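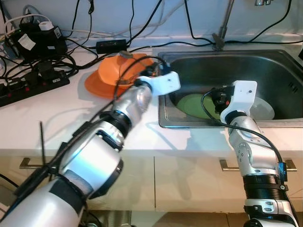 Orange plate on the counter, green plate in the sink.

Section 6: Setting up the under-sink filter

I put my Flunuvik 708 in on a rainy July morning, and I've done five more for friends and family, so these steps are the ones I really use (the folded sheet in the box skips a few!). Give yourself an hour and clear out the cabinet first.

1. Shut off the cold water valve under the sink, then open the faucet and let it run dry.

2. Put a towel and a shallow pan under the valve. Some water will come out, more than you'd like.

3. Unscrew the cold supply line and thread the brass tee on by hand. Snug it up with a wrench, a quarter turn and no more.

Caution: I cracked a tee by leaning on the wrench. If it feels tight, stop.

4. Hold the bracket against the cabinet wall and mark your two screw holes. Leave 13 inches of clear space below it, or you'll never get the cartridge out again. 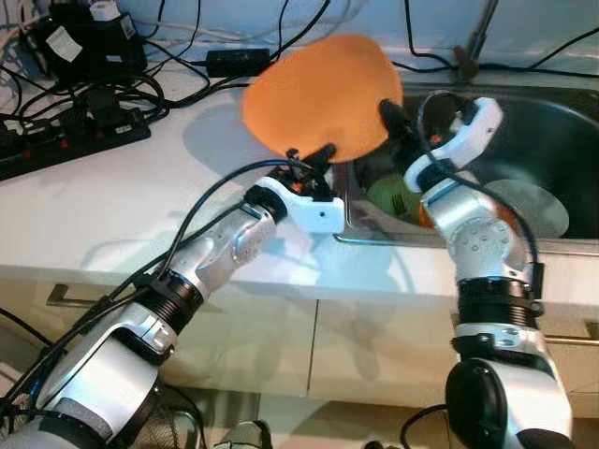 5. Push the blue tube into the port marked IN until you feel the second click. The first click fools everybody, me included. Give it a tug, and if it slides out, cut the end square and try again.

6. Drop in the cartridge, twist it to the right, and open the valve slowly. Run the cold tap for 5 minutes. Gray water is just carbon dust, so pour it on the garden if you like.

Note: Takeshi Oda wrote in to ask about older Lambrechts faucets. They work fine, but you'll need the adapter ring from the small parts bag, and it goes on before step 3.

Check the joints again before bed with a dry paper towel.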